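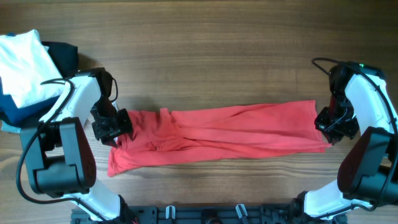

Triin Kütt thinks the stretch move is where all our trouble comes from. Her argument is that if both wrists pull until the current limit trips, the force ends up in whichever seam is weakest, and the cloth springs back out of line the moment either side relaxes. She'd replace the current limit with a position limit and accept a bit of sag.

I disagreed on Monday and mostly agree now. I went back through the logs from the Rebane controller and the left wrist is consistently tripping first. With the same shirt and the same start position, the left trips at 539 and the right at 706, both raw counts. Those should be near enough to equal. Either the left gearbox has more drag in it or the zero is off. I re-zeroed both before dinner and got the same split, so drag it is, or a bad sense resistor on the left driver. Have not opened it yet.

Changes made tonight:

- stretch speed down from 300 to 40 (mm/s)
- position limit added on both wrists, current limit kept as a backstop
- left cable loop re-tied with more slack at the elbow, where it was pulling at full reach
- mounting screws on the base plate checked, none loose

The slow stretch is tedious to watch but the traces are much cleaner. At the old speed there was a spike at the end of every pull which I'd put down to cloth tension. It is still there with nothing in the fingers, so it's the arm decelerating. Weeks of tuning against that spike. I've marked the old July runs as unusable for tension and left them on the drive for timing only. 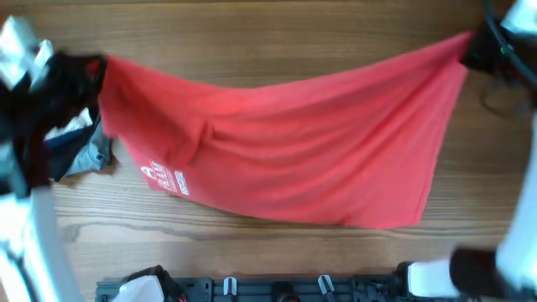

**Margus Paju**

Second half of the night, after the others had gone and Gruvside was quiet enough to hear the drivers whine.

The lift is a separate problem. Taking a T-shirt by its corners and raising it is easy enough to program, but the sag between the grippers depends on how far apart they are, and I had been setting that distance as a constant. Wrong for anything except the garment it was measured on. It is now a per-garment value in the config file, entered by hand. Darius Lukoševičius wants it estimated from the overhead view. Fine, later, once the wrists agree with each other.

Also still open: picking from the pile. When the fingers close too deep they can take the layer underneath as well, and the controller has no way to tell. Finger gap at closure ought to show it – one layer of jersey against two or more – but the readings wander more than the difference I'm looking for. Stiffer pads might help. Nhàn Mạc has offered a strip of the Tridness rubber to try. It needs cutting down to fit and I would like to do one pair only, so there's something to compare against.

Wrist camera exposure next. On auto it hunts whenever a bright garment swings in close, and the edge finder then loses the hem for several frames.

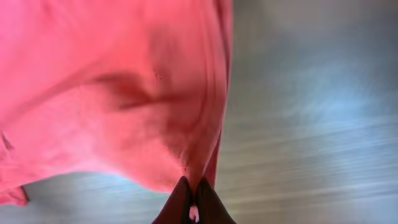
Fixed exposure cures the hunting but the shutter is too long for fast moves, and anything behind the cloth smears. That is tolerable for finding a cloth edge and no good for judging height off the table. Shortening the shutter means more light, and the Beltell lamp is already at full output. Could shift it closer to the bench. Could also just stop before taking each frame, which costs cycle time we aren't short of at 40 anyway.

To do, in this order: swap the left and right drivers and see if the low count follows the board. If it does, replace the resistor. If it stays with the arm, pull the wrist gearbox and regrease. Then pads, then the lamp. Triin to get the new traces before I touch the limits again.

Powered down at 11:40 pm, arms parked, key back on the hook.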